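Speaker notes: The bin comes first
Talk for the warehouse evening at Oltberg, September

Slide 1. Hello
Say thank you to Irina Ilie for the invitation. Say my name slowly. Ask if people in the back can hear me.

Slide 2. Why I talk about bins
In our store at Serik we have 3,232 part numbers, and most of them live in a bin for some part of their life. We buy shelves with great care. Bins we buy in a hurry, and then we keep them for many years.
Pause here. Usually somebody laughs.

Slide 3. Sloping walls
Leave the picture on the screen while I speak. Point to the walls of the gray metal bin. They lean, they do not stand straight. With small parts I like this very much — the last pieces slide to the middle and do not hide along the sides. The price is volume. You lose space at the bottom, so tell this to the person who plans the shelves.
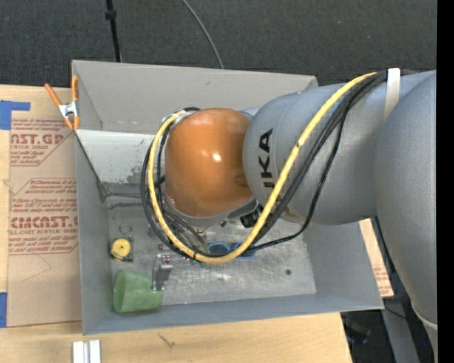

Slide 4. Paint and scratches
Scuffed paint is normal for sheet metal and I do not throw away a bin for it. I check two things: sharp edges and rust in the corners. Pádraig Ó Ceallaigh has a different opinion, he paints again every year. Let him answer if he is in the room.

Slide 5. Labels
One label on the short side, one on the long side. When we changed to this at Serik, we had to make new labels for 1,847 bins. It took us about 6 weeks. Do not promise your boss that it is faster.

Slide 6. Questions
If the time is short, skip the story of the Dandier order. Coffee is at the back, next to the door.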